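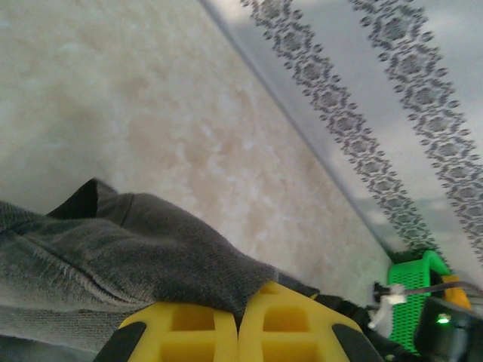
Fig. 5. Wrist view, fingers at the dark gray cloth, tabletop behind.

Section 5: Working with cloth on the tabletop

I wrote this section after my first month on the Ravn, so it's the stuff I wish I'd had taped to the wall. Georges Chidiac read it over in April and made me put the cautions before the steps. Fair enough!

CAUTION: Keep your hands out of the reach area any time the arm is enabled. A green light on the housing means there's power, full stop. It doesn't mean the arm is parked, and it doesn't mean you can reach in and tug a corner straight.

CAUTION: Loose threads are a real pain. Look along the hem before you start, and if there's a fringe of fibers hanging out, trim the long ones. I've picked lint out of the finger pockets with tweezers (49 minutes, I timed it) and I don't recommend it.

Before you start

1. Press the stop button once and check that the arm really drops out of enable. Release it, then reset from the Asari screen.

2. Look over the wrist cable. It should sit in its white clip by the green mount, with enough slack for a full wrist turn. If it pulls tight anywhere, fix that first.

3. Open and close the fingers with nothing between them. Listen for clicking.

4. Drop the cloth on the table any way you like – bunched up is fine, and good practice too. Raised folds are easier to pinch than flat fabric anyway.

Picking up

5. Set the speed to Slow for the first pass with any new cloth.

6. Bring the fingers in low and stop when they touch the pile. Don't drive them down into the table. It's a hard surface and the fingertips lose that argument.

7. Check the wrist view before closing. Thick cloth likes to drape over the tips, and then you can't tell how much you've got. If you can't see the tips, back off a little and come in again.

8. Close, lift a hand's width, and wait. If it slips, open up and go back to step 6.

Note: If there's a second fabric nearby, keep the wrist clear of it when you tilt. The mount sticks out further than you'd think.

Note: Hafþór Bundgaard wants the finger pads checked every 2,000 grips. The counter is on the Asari screen under Service. Mine said 2,954 when I first looked, so go look at yours now.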